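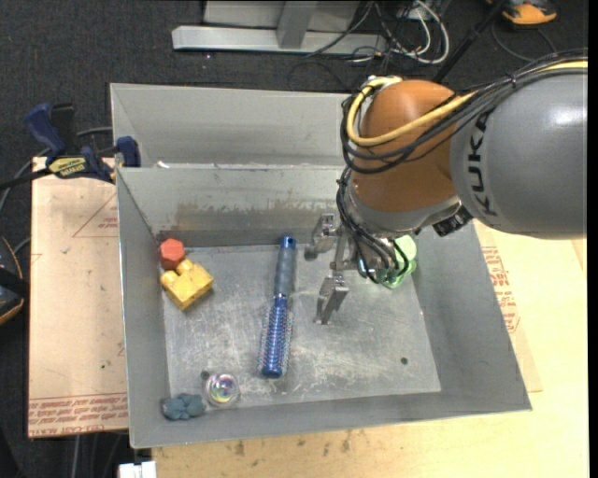

Do we need to budget for the gripper separately from the arm? Usually, since most arm quotes stop at the wrist, and cables and mounts often get their own line too.

Bin picking cell, planning gallery
Plomenside shop, July

Quick page for the people signing off on the Cestell order. More pics when I get a minute.

Metal bin with a divider, KUKA arm over the front half. Blue round hairbrush near the middle, yellow block and a clear ball off to the left. Mixed shapes are what we're pricing for.

Bar clamp on the left side of the bin. Clamps are 40 each, want 5, put them under fixtures not tooling.

Cable sleeving quote from Uçar came to 981. Fondasent wanted 1757 for teh same length, so going with Uçar unless someone objects. Spare fingers still not quoted, will chase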